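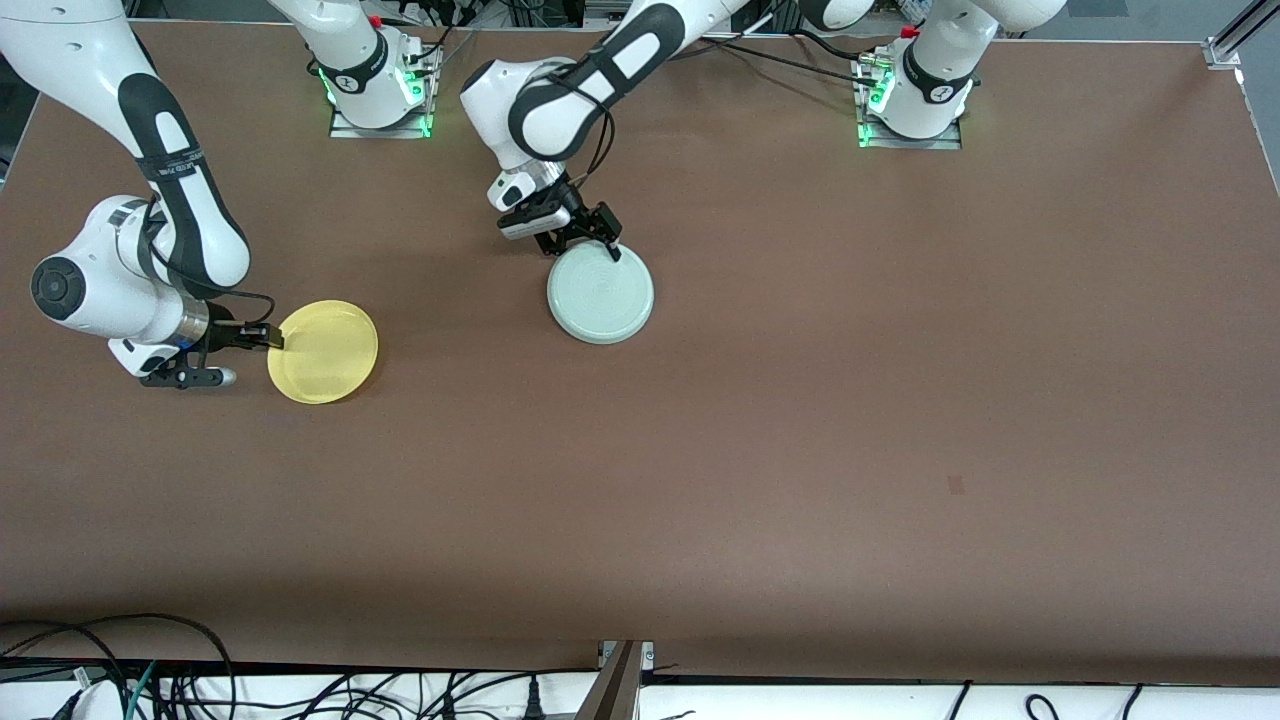
3.2 Clearing and stacking of plates

The second task we asked from the households was the clearing of plates after a meal. We selected plates because they are found in every kitchen, and because people have strong habits with them. Each of the 41 households in Prultisbridge kept a diary in August, and Björklund visited 19 of them in the evening, when the table was still set.

Figure 4. Two round plates, one yellow and one pale green, lying near each other on a brown tabletop.

Most persons took a plate by the rim, with the thumb on top. Plates with a raised rim were easier to take from a flat table than those with a low one, and older participants mentioned this often. When two plates were close together, people usually lifted one and put it on the other before carrying both -- only a few carried them one by one. Color had a smaller effect than Karagiannis expected. In the diaries, 89 of 220 entries say that plates of the same color were stacked first, but many of these come from homes that own only one set. We return to this point in Section 5.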